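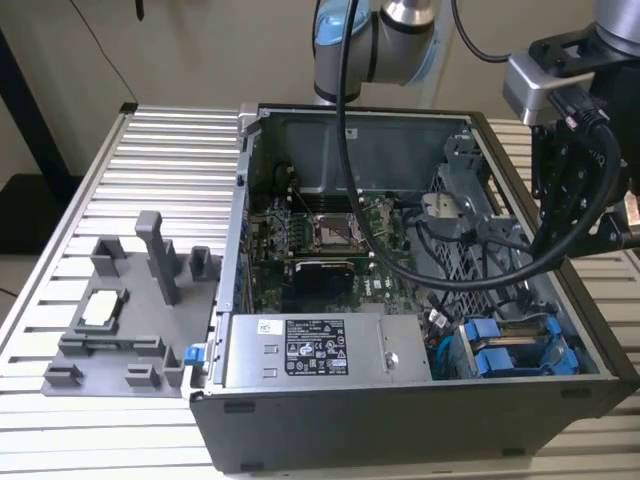
Rebuilding the forks on the 400

I've had the Clotis 400 for four years and in that time I had never touched the forks. It went round corners, it stopped, and I put it down as a bike with soft suspension and left it there. Then in July I rode out to Brarnton with Teodor Preda, and he followed me down the long hill into town. At the gas station he told me the front end was going up and down like a boat. I said it had always done that. He said that was probably true.

When we got back he held the front brake and pushed down on the bars. The forks dropped almost to the bottom and came back up fast, with no resistance either way. His bike is four years older than mine and it went down slowly and came up slowly. There was also a ring of oily dirt on my left fork tube just above the dust seal, which I had been wiping off every few weeks without asking myself where it came from.

So the job was seals, oil and bushings, and springs if the old ones were short.

Parts

I ordered oil seals, dust seals, both sets of bushings, new copper washers for the bottom bolts and a quart of 10 weight fork oil. The seals and bushings came from Memano, who still carry most of the rubber parts for this bike. The washers I got locally. The book calls for 346 cc of oil per leg, so one quart does both legs with some left over for when you spill it.

I didn't order springs at first because I wanted to measure the old ones. If you're going to be without the bike anyway, I'd say order everything you might need in one go. I lost nine days waiting on the second package.

Getting the forks off

Before the bike goes up on a stand, crack the top caps loose. Loosen the upper pinch bolts first, leave the lower ones tight, and turn the cap maybe half a turn. Once the leg is out of the bike there's nothing good to hold it with and you'll end up marking the tube in a vise. I knew this and still forgot on the right side, so I had to put that leg back into the clamps to do it.

After that the order was:

Front brake caliper off, hung from the frame with wire so the hose takes no weight.
Speedometer cable out.
Axle pinch bolts, axle, wheel.
Fender, four bolts. One of mine was rusted solid and I drilled it out.
Handlebars folded back on a towel over the tank.
Upper and lower pinch bolts, then twist each leg and pull it down.

The left leg came out with one hand. The right was stuck in the lower clamp and needed penetrating oil and an overnight wait. I have seen people drive a screwdriver into the slot of the clamp to spread it. The clamp is cast aluminum and I didn't want to find out how far it would go.

I measured how far the tubes stuck up above the top clamp before I pulled them. The left was 2 mm higher than the right. Whoever had the forks out last had not lined them up, and I suppose I'd been riding it that way the whole time.

Taking them apart

The cap is under spring pressure. Push down on it as you undo the last threads and keep your face out of the way. The spring comes out next, followed by a spacer and a washer, and then you tip the oil out.

What came out of the left leg was gray and smelled like fish. There was less than half of what should have been in there. The right leg had more oil in it, but it was the same color, with a fine metallic sludge at the bottom that I had to scrape out of the pan.

The bottom bolt is the one everyone has trouble with. It's an Allen bolt up inside the bottom of the slider, and it threads into the damper rod, and the rod likes to spin along with it. An impact driver got the right one in about a second. The left one just spun. I put the spring and cap back in to load the rod, turned the leg upside down against the floor, and leaned on it while my wife ran the impact driver. That worked on the third try. If it hadn't, the next step was a broom handle with the end cut to a taper, jammed down the tube into the top of the rod.

With the bolt out, pry off the dust seal and then the wire clip that sits on top of the oil seal. My clips were rusty, but I cleaned them up and reused them. Then you pull the tube sharply out against the slider several times, like a slide hammer, and the seal and bushings come out together.

What I found

The lower bushings were worn down to the copper on the front and back, and fine on the sides. The upper ones weren't as bad but I replaced them all anyway.

The tubes were straight. I rolled them on a piece of plate glass and couldn't see light moving under either one. The left tube had a small rust pit about where the seal runs when you're sitting on the bike, and that was what had been eating the seal. I filled it with a drop of hard epoxy and rubbed it flat with 2,000 grit paper and oil. A proper fix is rechroming, and I got one price for that and decided to try the epoxy.

The springs were both under the service limit in the manual, the left one by more than the right. I ordered a pair of Olteanu straight-wound springs, one step stiffer than stock. I weigh more than whoever the stock ones were chosen for.

Putting them back together

Clean everything first. I used mineral spirits and a rag on a dowel, and went through most of an old T-shirt before it came out clean. The sludge sits in the bottom of the slider where you can't see it.

The new lower bushing opens up just enough to slip over the end of the tube. Don't open it any further than you have to. The tube goes into the slider with the damper rod in place, then the bottom bolt with the new copper washer and a little thread locker. I torqued it with the spring in, for the same reason as before.

The upper bushing and the oil seal have to be driven down over the tube. There's a special tool, and it's a split heavy collar. I used a length of plastic pipe that just fit over the tube, with the old seal placed upside down on top of the new one to protect it. Put a plastic bag over the top of the tube with some oil on it before you slide the new seal down. The edge up there is sharp enough to nick the lip, and then you're doing the whole thing again. You can hear when the seal is home because the sound changes, and the groove for the clip is showing all the way around.

For the oil I poured in slightly less than the book amount, pumped the leg slowly until it stopped gurgling, let it stand for an hour and then set the level by height. Level is measured with the spring out and the leg fully compressed. I made a tool from a big syringe and a piece of brass tube with a collar on it. You set the collar at the height you want, rest it on top of the fork tube, and suck oil out until you get air. Both legs end up the same, and that matters more than hitting the exact number.

The new springs are shorter than the old ones, so they need longer spacers. I cut these from PVC pipe, squared the ends on a sheet of sandpaper and put a washer at each end. My first pair was too long and I couldn't get the caps to start. I took off half an inch and tried again.

Back on the bike

Slide both legs up to the same height, this time with a ruler. Snug the lower pinch bolts, fit the axle loosely, and bounce the front end a few times before tightening anything at the bottom. That lets the legs find their own spacing. Tighten the axle, then the axle pinch bolts, then go up to the clamps. If you do it in the wrong order the legs can bind and it'll feel like there's something wrong with your new seals.

Pump the brake lever before you roll it anywhere. The pads had moved back in the caliper and my first pull came straight to the bar.

How it rides

The nose doesn't dive at stop signs anymore, or it does but at a normal rate. On the Brarnton hill, where there's a patched section in the middle of the left-hander, it used to wander enough that I'd slow down for it. Now I feel the patches and the bike stays on its line. It's firmer over small stuff than I expected. On broken pavement in town I think the old forks were more comfortable, in the way that an old couch is.

I have a zip tie around the left tube to see how much travel I'm using. So far it stops with around an inch to spare, on roads I know. No oil on the tube yet either. I wipe it with a white paper towel after every ride.

The rear shocks now feel worse than they did. Xuelian Qin, who has the same bike in blue, has a pair on hers that she says came off something bigger and needed only the lower eye bushed down. She's offered to let me ride it on Monday evening before I spend any money. I still need to replace the fender bolt I drilled out. At the moment it has a stainless one from the hardware store that's a bit too long.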